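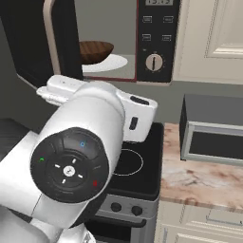
Microwave door open, wooden bowl on the turntable. From the sim.

nouri_nights
Posting the sim render because management put it on the break room screen and now everyone's a roboticist. For newcomers: I reheat and plate at the Niststead commissary, 494 trays on a normal day. Avton wants an arm on the microwave station by December. My new title would be "cell attendant." Same pay, more lanyard.

grimex_refugee
We got ours at Grimex two years ago. They cut one position per shift and the rest of us learned to clear faults. My wrists feel better. My evenings are worse, they text me when it stops.

trayline
How many practice runs did they do in the sim before bragging about it?

nouri_nights
1,537, per the slide. No slide on how many ended with the food where it should be. I did ask.

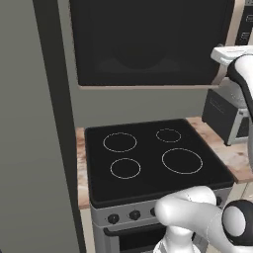

And the stove is next on their list, which is the part that bugs me. Reheating is dull, take it, please. But the stove is where Marjan Amini trained half of us, me included. If new hires start out watching a machine, who do they learn onions from?

grimex_refugee
Come on. Most new hires quit before they ever see an onion. We lost fewer people after the arm than before it.

trayline
You lost fewer because you had fewer.

grimex_refugee
Fine, walked into that one. Still, get the call-out pay in writing before it's installed. We asked after and got a pizza.

nouri_nights
Meeting's at 3. Will report back, lanyard permitting.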